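Mivonari 소개

Mivonari는 로봇 조작을 공부하는 학생 동아리이다. Tistinham 공과학교 제어계측과와 기계과 학생이 함께 활동하며, 매년 11월에 신입 부원을 모집한다. 활동의 중심은 양팔 로봇을 이용한 생활 공간 물체 조작이고, 교내 프로젝트와 대외 경진 대회 출전을 병행한다.

활동 분야

기구 파트는 그리퍼 손가락의 형상과 링크 구조를 다룬다. 손가락 부품은 3D 프린터로 출력한 시제품으로 먼저 확인하고, 치수가 확정되면 가공을 의뢰한다. 손목 체결부는 공용 규격으로 통일하여 다른 그리퍼로 교체할 때 팔 쪽 부품을 수정하지 않는다. 제어 파트는 관절 궤적 생성, 양팔 간 간섭 회피, 파지력 제한을 담당한다. 인식 파트는 머리와 손목 카메라 영상을 처리하고 물체의 위치를 추정한다.

현재 과제

과제명은 '거실 바닥 물체 정리'이다. 쿠션과 천처럼 형태가 변하는 물체를 바닥에서 집어 지정된 위치로 옮기는 것이 목표이다. 강체와 달리 파지점이 고정되지 않으므로 접근 각도와 손가락 개도를 매번 다시 계산한다. 시험은 가구와 가전이 놓인 실내에서 수행한다. 타일 바닥은 조명과 창의 반사가 강하여 인식 파트의 주요 검토 대상이다.

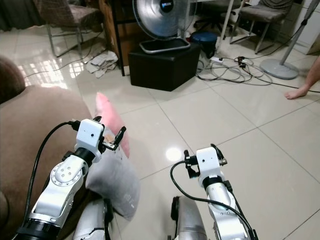 양팔과 그리퍼. 왼쪽 그리퍼 뒤로 분홍색과 회색 쿠션이 보인다.

그리퍼 케이블은 손목 외부로 배선한다. 내부 배선에 비해 정비가 쉽지만 손목 회전 시 여유 길이가 부족하면 커넥터에 하중이 걸린다. 배선을 변경한 경우에는 저속으로 전 회전 범위를 확인한 뒤 시험을 시작한다. 회전 한계값은 설정 파일에 기록하고, 변경 이력은 기구 파트와 제어 파트가 공동으로 관리한다.

시험 절차

한 학기의 목표 시험 횟수는 1000회이다. 하루 시험은 최대 20회로 제한하고, 매회 관절 각도, 그리퍼 개도, 카메라 영상을 동일한 시간축으로 저장한다. 실패한 시험도 삭제하지 않고 접근 오차, 미끄러짐, 간섭, 인식 오류로 분류한다. 분류 기준에 해당하지 않는 경우는 '기타'로 두고 주간 회의에서 재검토한다.

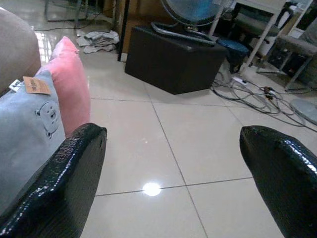 손목 카메라 영상은 접근 마지막 구간에서 사용한다. 양쪽 손가락 끝이 항상 화면에 들어오도록 장착 각도를 정하였으며, 손가락 끝의 화면 좌표로 카메라 위치의 어긋남을 점검한다. 손가락 표면의 반사광은 윤곽 검출에 영향을 주므로 노출값을 고정하여 사용한다. 머리 카메라와의 좌표 보정은 그리퍼를 분해하거나 교체할 때마다 다시 수행한다.

교육 과정

신입 부원은 파트 배정 전에 공통 교육을 이수한다. 내용은 비상 정지, 전원 투입 순서, 좌표계, 기록 양식 작성이다. 이후 Magalhães 시뮬레이터에서 파지 과제 200건을 수행하고, 결과 보고서가 통과되면 실물 로봇 조작 권한을 받는다. 실물 조작은 2인 1조를 원칙으로 하며 한 명은 비상 정지 스위치를 담당한다. 프로그래밍 경험은 필수가 아니다.

대회 및 협력

Estent 학생 로봇 조작 경진 대회에 정기적으로 출전한다. 대회 규정에 맞춘 제어 코드와 시험 기록 양식은 교내 저장소에서 관리하며, 타 학교 동아리의 열람 신청을 받는다.

가입 및 문의

동아리방은 공학관 318호이다. 가입 신청서는 학과 사무실에서 배부하며, 견학은 사전 신청 후 가능하다.

최종 수정: 2021년 3월 12일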